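30 October 2019
By Renu Chauhan

Progress report to the Asamoah fund: shared lounge, Brevdale

You asked me for a plain account of where the money has gone and what we have to show for it, so I will try to keep the cheerful language out of it. The short version is that the lounge is furnished, people do sit in it, and I still don't think we have shown that a nicer table makes anybody stay longer.

The furniture came out of the first part of the grant. The cream leather sectional is the best thing we bought. The headrests adjust, the seats are wide enough for people who don't know each other, and I have heard no complaints about it. The carpet is gray and hides more than it should.

The glass coffee table is another matter. Tanner Lavoie picked it and still defends it. He says it makes the room feel bigger. Maybe so, but you see straight through it to the black support bars, the carpet and any cord that happens to be there, and the lettering on the glass reads the right way around from one side only. Every fingerprint shows. We were told a glass top would be quicker to keep clean than wood, and I have seen nothing to back that up.

The snack table is the part you asked about most. The plan as approved was fruit, canned snacks and bottled drinks set out together in the middle, with a plate or bowl near the edge for whatever is the main item of the day.
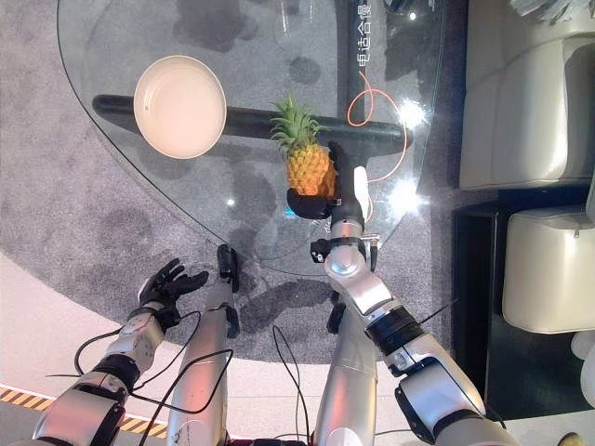
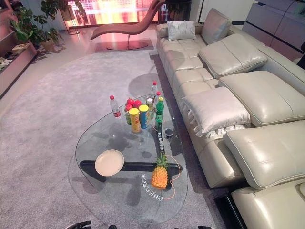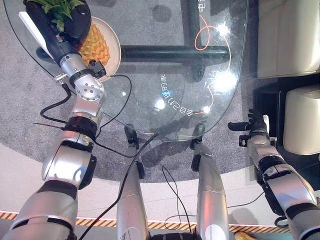

Pineapple and dish on the glass table.

My doubts about the plan are practical. A whole pineapple looks generous, but it needs a knife, a board and a person willing to cut it up, and the approved budget has none of the three. Apples need nothing. Abena Frimpong would like to keep the pineapple on the grounds that guests remark on it. I asked her how many of them had eaten any and did not get a clear reply.

Spending on food and drink since the last report comes to $244, against a line that allows up to $80 a month. We are inside the limit, but I would not call it a saving. Part of the reason is that we ran out of drinks twice and did not restock until the next order from Zolley came in.

The sign-in sheet has 50 names on it. Abdul-Rahman Antwi wants to report this as growth. I can't agree, as we kept no sheet before the furniture arrived and have nothing to compare it with. Six people filled in the comment card. Four liked the sofa, one wanted coffee, and one wrote only "table."

For the next period I propose the following. Keep the sofa where it is. Run any cords along the wall. Try one month with apples only and one month with the full spread, using the same sign-in sheet for both. I would hold off on the second glass table until that is done, whatever discount Sanine is offering. The next report is due in January.

Related
Lounge furniture: what was approved and what was bought
Minutes of the Brevdale room meeting
Why the coffee request was turned down

Comments

Tanner Lavoie: The table was within budget and the bars are what hold it up. I don't see what else you'd want them to do.

Nii Wumbei: Apples only for a month sounds grim. Could we at least keep the canned stuff?

Renu Chauhan: Cans can stay if they go on the same line. I'll change the wording.

Abena Frimpong: I'll bring a knife and a board from home. Please leave the pineapple in.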